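Samley Residence Services
Household Guidance: Care of White Tabletops

White tabletops in the shared kitchens and work rooms show marks sooner than darker surfaces. Residents are asked to follow the guidance below, which applies to all rooms at Samley and at the Ernia annex.

Daily wiping

Clear one half of the table at a time and move the items to the other half. Mix 1000 milliliters of warm water with a teaspoon of mild dish soap. Wring the cloth well before use and wipe in long strokes from the far edge toward you. Follow with a second cloth dampened in plain water, then dry the surface. Soap left on the table dries to a gray haze and attracts fingerprints.

Smudges and scuffs

Faint smudges usually lift with the daily wipe. For marks that remain, make a paste of baking soda and water, leave it in place for 3 minutes, and rub lightly with a soft cloth. Scouring powder and steel wool must not be used. Ink should be treated with a small amount of rubbing alcohol on a cotton pad, tested first on the underside of the table.

Boxes and trays

Small items are to be kept in lidded boxes or in containers set inside a tray. Place these near one end of the table so that the working area stays clear. Dark boxes with glossy lids should be dusted with a dry cloth only. Labels belong on the top of the box, where they can be read without lifting it.

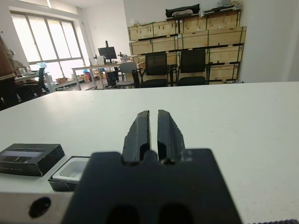 Light containers should be emptied and washed once a month. Rounded inside corners are best reached with a cloth wrapped over one finger. Lift the tray as well and wipe beneath it, as crumbs and moisture collect there. Allow both pieces to dry fully before putting them back.

Replacement cloths may be requested from Renata Wysocka in Room 149. Used cloths go in the bin outside Room 51. The next review of this page is planned for June.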